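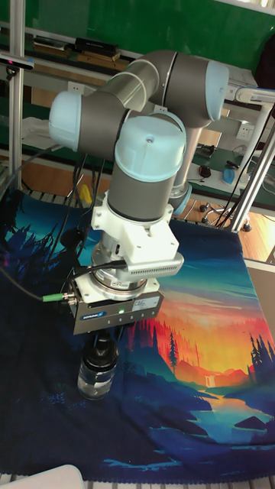
Wandbehang als Tischdecke benutzen, wie bleibt der glatt und wie geht er in die Wäsche?

Perihan Eren
18.7.24

Hallo zusammen, ich hab mal eine Frage an die Textilleute hier. Ich habe mir ein bedrucktes Tuch gekauft, so eins mit Landschaft: Sonnenuntergang, Nadelbäume am linken Rand, Berge, ein kleiner Wasserfall und ein Fluss, der nach rechts unten läuft. Unten sind Fransen dran. Verkauft wurde es als Wandbehang, aber bei mir hängt schon überall was, also liegt es jetzt auf dem großen Tisch, und ich finde es da ehrlich gesagt viel schöner als an der Wand!

Jetzt zu meinem Problem. Das Tuch ist ziemlich dünn und rutscht. Sobald ich ein Glas oder eine Dose ein Stück zur Seite schiebe, zieht es sich zusammen und der ganze Fluss hat Falten. Ich stelle inzwischen alles mit Anheben um (auch die kleinen Gläschen mit den schwarzen Deckeln, in denen meine Gewürze sind), aber meine Familie macht das natürlich nicht mit. Klebeband möchte ich nicht, der Tisch ist von meiner Tante und die Platte ist empfindlich.

Und dann das Waschen. Auf dem Etikett steht nur ein durchgestrichenes Bügeleisen und sonst nichts, was ich entziffern kann. Ich habe Angst, dass mir das Dunkelblau unten in das Gelb und Orange vom Himmel läuft. Hat jemand so ein Teil schon mal in der Maschine gehabt? Und was wird dabei aus den Fransen?

Liebe Grüße
Perihan

Reinhold Baumgart

Hallo Perihan, ich habe zwei von der Sorte, eins davon liegt seit Februar bei mir auf dem Basteltisch und wird wirklich nicht geschont.

Gegen das Rutschen hilft eine Unterlage, und zwar so eine gitterartige Antirutschmatte, wie man sie unter Teppiche legt. Schneide sie ringsum etwas kleiner als die Tischplatte, sonst guckt sie vorne raus. Bei alten lackierten Tischen wäre ich allerdings vorsichtig, manche von den Gummimatten machen nach ein paar Monaten Flecken in den Lack. Da würde ich lieber Molton nehmen, also dicken angerauten Baumwollstoff. Der hält nicht ganz so bombenfest, aber das Tuch wandert nicht mehr bei jedem Glas mit, und man hört das Abstellen auch nicht mehr so.

Zum Waschen: Mach vorher den Test mit dem weißen Lappen. Eine dunkle Stelle am Rand mit lauwarmem Wasser nass machen, einen Tropfen Feinwaschmittel drauf, weißes Tuch zwei Minuten fest andrücken. Bleibt es weiß, kann das Ding bei 30 Grad in den Schonwaschgang. Wird es blau, dann nur kalt von Hand, zügig, und auf keinen Fall nass zusammengelegt liegen lassen! Genau das habe ich bei meinem ersten gemacht und der Mond ist seitdem hellblau.

Die Fransen flechte ich vorher locker zu kleinen Zöpfen und mache unten ein Gummi rum, dann alles in einen Kopfkissenbezug mit Reißverschluss. Nicht schleudern oder höchstens ganz niedrig. Ich hänge es noch tropfend über die Duschstange und ziehe es mit den Händen glatt, dann braucht es auch kein Bügeleisen.

Gunther Stüber

einfach wachstuch kaufen, abwischen fertig. so wandbehänge sind halt nicht für den tisch gedacht. meine frau hatte auch mal eins, das war nach einem sommer am fenster komplett ausgeblichen

Eugeniusz Tomaszewski

Dem Reinhold kann ich mich anschließen, nur bei den Zöpfen bin ich anderer Meinung, meine Fransen waren danach tagelang wellig. Ich wickle sie in einen Streifen alten Stoff und hefte den mit ein paar großen Stichen fest.

Noch ein Tipp gegen das Verrutschen: Es gibt Tischdeckengewichte zum Anklipsen, ich hab welche für den Balkon. An einem dünnen Tuch bitte nicht zu schwere nehmen, die ziehen sonst Beulen in den Rand. Und wenn beim Essen Soße im Spiel ist, lege ich über die Stelle eine durchsichtige Folie, dann sieht man das Motiv noch.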